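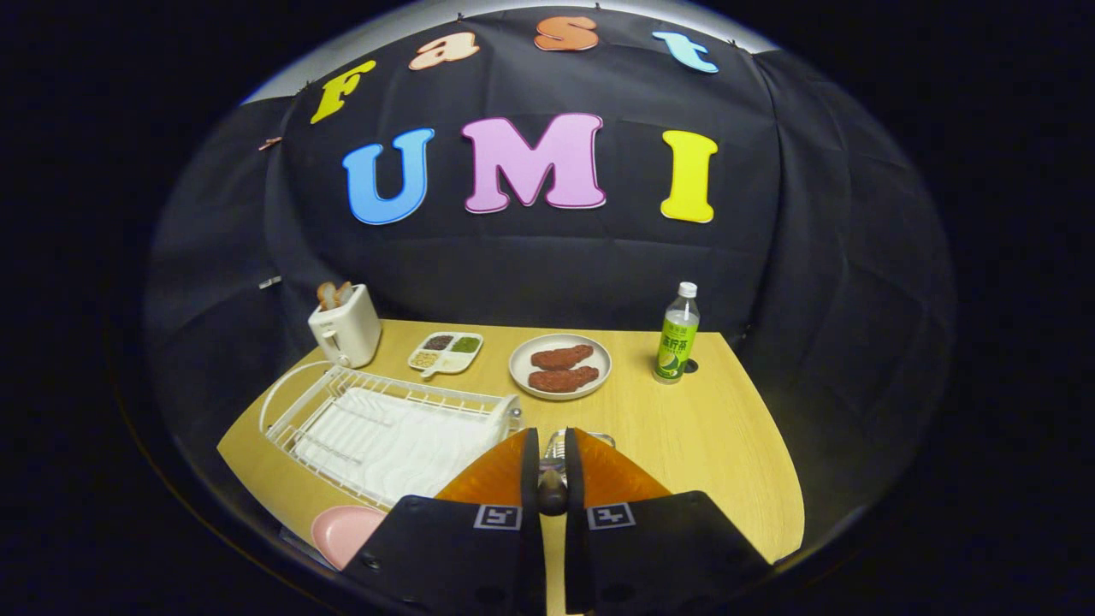
D. Stojanović

Robot Manipulation Practical, Handout 6: Collecting demonstrations at the kitchen table

In this session you work in groups of 2. One student holds the gripper and performs the task, the other watches the table and writes the log. After each block of demonstrations you change places.

Before you begin

Read the notes on fisheye lenses from the previous handout. The camera looks over the two orange fingers, and it sees much more of the table than you expect. A sleeve or a phone left near the dish rack will be in every recording. Please keep both square markers free. We calculate the opening of the gripper from them, so a thumb over one marker means the demonstration is lost.

The task

Your group chooses one object and one goal. Last year most groups chose the bottle, because it stands upright and has a clear shape. The patties on the plate are harder: they lie flat, and the fingers must come from the side. The cloth in the dish rack is the most difficult, and I suggest it only to groups which have finished the Werard exercise.

Write the goal as one sentence in the log before you record anything. "Move the bottle to the left of the plate" is good. "Tidy the table" is too open.

How to move

Start with the gripper pointing at the middle of the table and hold it still while you say "start" to your partner. Then move slowly, but do not stop in the middle of a movement. A pause of the hand becomes a pause of the robot, and last July we had a policy that waited above the toaster for a very long time.

Close the fingers fully around the object. They are soft and they will bend — this is normal. If the object slips, finish the movement, mark the line in the log with F and keep the file.

Between demonstrations, change the position of your object a little. Do not move the backdrop or the table.

Saving the data

Copy your files to the folder Wemell on the course computer. The recordings of the last group ended at number 1013, so please continue from there and do not start again from one. Training needs 800 good demonstrations from the whole class. Files marked F are not included in this number.

To hand in

— the log, readable, with both names
— one page on which demonstrations you would remove, and why
— a short answer: what can the wide lens see that your own eyes did not notice while you worked?

The trained policy will be tested on the arm in room Ulta, with the same objects.

Robot Manipulation Practical | Course handouts | Contact the course office | Back to top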